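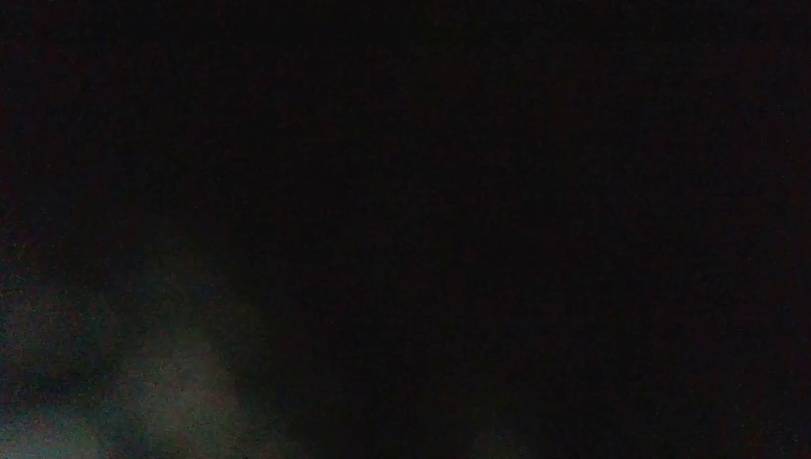

Huron Blackout Lining: FAQ

What widths are available?
Huron is sold in one width, 63 inches. Wider windows need a seam.

Can I wash it?
No. Water breaks down the coating. Wipe with a barely damp cloth and let it hang until dry.

Can it be ironed?
Only on the fabric side, on the lowest setting, without steam.

How much extra length should I order?
Add 8 inches per panel for the hem and heading.

Does Pelkonen cut to size?
Yes, on orders up to 90 yards. Larger orders ship on the roll. Cut pieces cannot be returned.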